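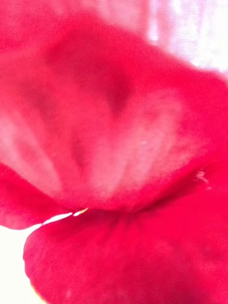
Bornik, 09/07/2026

Red-pink flowers going pale in the middle, and buds dropping. Should I move the pot?

Hello everybody, and thank you in advance for reading, I know I go on a bit. I have a hibiscus in a big pot on my back porch here in Bornik. It came from the Gimen garden center in March and it cost me more than I told my husband. All spring it did very little except put out leaves, and then in the last couple of weeks it finally started to bloom, and oh my, what a color. A real deep raspberry at the outside. But toward the center the petal is much lighter, almost a milky pink with streaks running through it, and I don't remember the one at the garden center looking like that. The tag is long gone, so I can't check what it was supposed to be.

I wouldn't worry so much, except that it is also dropping buds. They get nice and fat, the little stem goes yellow, and in the morning they are lying on the boards. I water every evening after supper, and I've been giving it the Viton tomato food, because that's what I had left from last year. The porch faces west and gets very hot from lunchtime on. There is also a spot by the kitchen steps that gets sun until noon and then shade from the neighbor's maple. Should I move it there? My mother always said you never move a hibiscus in bud, but she said a lot of things. We have 14 more people coming for a family reunion at the end of the month and I would dearly love to have some flowers on it by then.

Posted by porchlady_bornik
Viewed 1,794 times

marigold_and_mud

Welcome! First of all, congratulations on getting it to bloom, and please stop fretting about the color. Plenty of hibiscus are lighter toward the middle, and the same plant can give you quite different flowers from one month to the next. Mine are much paler in the hottest part of summer and then go dark and rich again in the fall, when the nights cool off. I used to think I'd bought two plants by mistake. If the leaves are green and the petals open all the way, I'd leave the color alone and enjoy it.

The buds are another matter. A pot on a west porch in July dries out a lot faster than you'd think, and then you come along in the evening and drench it, and by the next afternoon it's parched again (I did exactly this for years). Try watering in the morning instead, slowly, until it runs out of the bottom. Then stick your finger in the soil after lunch. If it's dry down to the second knuckle, it needs another drink right then, and don't wait for supper. Empty the saucer afterward so the roots aren't sitting in it all night.

As for moving it, your mother had a point, they do sulk. Still, if it's losing most of its buds anyway I would take my chances with the kitchen steps. Morning sun and afternoon shade sounds lovely to me. Turn it so the same side faces the light as before, and then leave it be. You may lose a few more buds the first week. Please don't move it back when that happens!

One more thing, break open one of the fallen buds and look inside with your reading glasses on. If you see tiny slim bugs running around, that's thrips, and you'll want to pick up every dropped bud and put it in the trash, not the compost.

Let us know how the reunion goes.

berge_hilltop

Tomato food has too much phosphorus for hibiscus, at least some brands do. Check the numbers on the box, you want the middle one low. I'm up in Berge at 1,142 feet and mine don't do a thing until August, so I'm a little jealous to be frank.

oldfencepost

I'd go along with most of what was said up top, but I wouldn't move it this close to your party. Put up an old bedsheet on the west side of the porch from noon on and you get the same shade with none of the upset. I clip mine to the railing with clothespins. Looks terrible, works fine, and you take it down when company comes.

Also, how big is the pot? If roots are coming out the bottom, no amount of watering is going to hold it through a hot day. I wouldn't repot it now, though. Wait until next March, go 2 inches wider and no more, and cut it back by a third while you're at it. Mine came back so bushy after that I had to move the porch swing over.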